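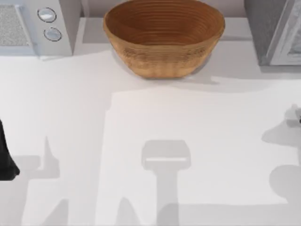
Sim gripper comparison, kitchen counter task
Started by plokwood_dan, 16 September 2020

plokwood_dan
Finished comparing the Badetti and Paiva gripper models on the bowl pickup. 1,371 episodes each, same controller. Badetti drops it less. Paiva closes faster but slides on the rim.

ctrl_loop
Which friction values? The Paiva defaults changed in July and the pads got a lot slicker.

plokwood_dan
Defaults for both.

ctrl_loop
Then you compared two config files. Set them equal and run it again.

wvl
I disagree. Most people will run the defaults, so it's a fair test of what you get. I'd worry more about the overhead camera - with the arm shadows across that much of the counter, a policy can learn the shadow. Turn them off for 7 seeds and see.
Wilma Van Leeuwen

ctrl_loop
Shadows stay on. The real counter has them too.

plokwood_dan
I'll do equal friction first, 4,000 episodes, then shadows off. Does anyone have the Trekska wrist camera config?

cyhsu
Sent you mine. Check the mount offset.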